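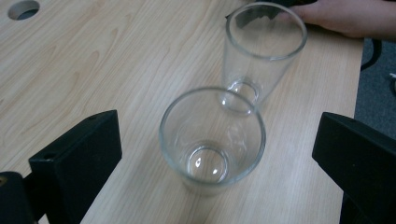
件名: Re: [maes-hataraku] 配膳準備の自動化と、現場の人の時間について
宛先: Maes 職場と自動化メーリングリスト

皆さま、こんにちは。Arorsteadの宴会場で働いている者です。いつもは読むだけですが、前のメールの質問は私の職場にとても近いですから、初めて書きます。日本語は私の母語ではありませんので、読みにくい文がありましたら、どうぞお許しください。

> 私どもの食堂でも、テーブルの準備を機械に任せる話が出ています。
> 会社の説明では「人は減らさない、仕事の内容が変わるだけ」とのことです。
> ただ、何がどう変わるのかは、誰に聞いてもはっきりしません。
> すでに始めている職場の方がいらしたら、次のことを教えてください。
> (1)最初に変わった仕事は何でしたか。
> (2)長く働いている人の経験は、どのように扱われましたか。
> (3)始める前に会社と決めておけばよかったことはありますか。

まず、私たちの状態を説明します。会場は一番大きい宴会で270席です。Utikという会社と契約して、Rivonという名前の計画が1月に始まりました。テーブルに皿、ナイフ、フォーク、グラスを置く仕事を、将来はロボットにさせる計画です。今はまだ、ロボットは会場で働いていません。今しているのは、人がロボットに見せるための動作を記録する段階です。

(1)について。
最初に変わったのは、宴会の仕事よりも、午後の時間の使い方でした。以前は14時から16時まで、倉庫の整理とグラスの確認をしていました。今は交代で記録の部屋に行き、両手に一つずつグリッパーを持って、食器を置いたり、グラスを動かしたりします。一回の動作は短いですが、同じことを何回も繰り返します。私は今までに620回ぐらい記録しました。数は画面に出ますので、見たくなくても見てしまいます。

この仕事は、見た目より疲れます。自分の指なら、グラスが滑りそうな時にすぐ分かります。グリッパーを通すと、その感じがとても弱くなります。ですから目で確かめながら、ゆっくり動かします。私は初めのころ、肩に力が入りすぎて、夜の宴会でトレーを持つのがつらかったです。同僚も同じことを言いました。それで、記録の仕事は一回47分まで、そのあと必ず休憩、という決まりができました。どうして47分なのかは、私も知りません。Utikの作業の区切りに合わせた数字だと聞きましたが、確かではありません。

倉庫の整理のほうは、なくなったわけではありません。午前の人に移りました。午前の人は記録の手当をもらいませんので、このことについて不満が出ました。私は、この不満は正しいと思います。自動化の影響を受けるのは、機械のそばにいる人だけではありませんでした。会社の説明書には、このことが一行も書いてありませんでした。

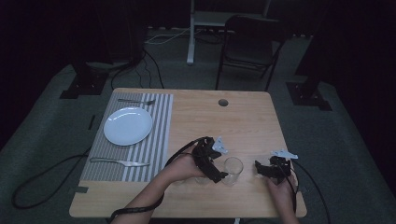 (2)について。
ここは少し複雑な気持ちで書きます。私たちの会場では、グラスを置く時、縁に近いところには触りません。お客様が口をつけるところですから、下のほうを持ちます。新人の時に先輩から最初に教わることです。しかし記録の時は、滑らないように、持つ場所を少し高くしてくださいと言われることがあります。失敗が少なくなるからだそうです。長く働いている人ほど、この指示を嫌がりました。

話し合いをして、二つの種類の記録を分けることになりました。一つは機械が持ちやすい方法、もう一つは私たちのいつもの方法です。Utikの担当の人は、いつもの方法も役に立つと言って、嫌な顔をしませんでした。この点は感謝しています。

ただし、経験がお金になったかと聞かれたら、答えは「まだ」です。記録の手当は、長く働いている人にも、先月入った人にも同じです。一日の記録に参加すると600円です。先輩の一人は「私の手の動かし方を渡して、600円ですか」と言いました。私はその時、何も返事ができませんでした。良いこともあります。若い同僚が、先輩の動作をそばで見て、なぜその順番で置くのかを質問するようになりました。宴会の前は忙しくて、そんな質問をする時間はありませんでしたので、私はこの変化が好きです。

(3)について。
始める前に紙に書いておくべきだったと思うことを、短く書きます。

・記録は誰のものか。辞めた人の動作の記録も使い続けるのか。
・記録の速さを、人の評価に使わないこと。(私たちの場合は、あとから約束してもらいました)
・記録に出る人の元の仕事を、誰がするのか。
・手首や肩が痛い時、理由を細かく聞かれないで休めること。
・ロボットが会場に入ったあと、席の準備の最後の確認は人がするのかどうか。

最後の点は、今も決まっていません。会社は「確認は人がします」と口では言いますが、何人でするかは言いません。270席の準備を機械がして、確認する人が一人だけなら、それは前の仕事より楽だとは思えません。間違いがあった時に謝るのも、たぶんその一人です。

「人は減らさない」という説明については、私たちも同じ言葉を聞きました。うそだとは思いません。今のところ、辞めさせられた人はいません。でも、春に一人が引っ越しで辞めたあと、新しい人の募集は出ませんでした。減らさないことと、補充しないことは違う言葉ですから、質問する時は両方を聞いたほうがいいと思います。

こちらからも、皆さまに一つ教えていただきたいです。このような記録の仕事を、労働時間の表でどの種類に入れていますか。私たちの表では今「研修」になっています。教えているのは私たちのほうなので、この言葉は少し変だと感じます。ほかの職場で使っている言い方があれば、次の会社との話し合いに持って行きたいです。

長くなりました。(3)の約束を書いた紙は、会社の許可がもらえましたら、このリストに送ります。

Arorstead 宴会サービス係より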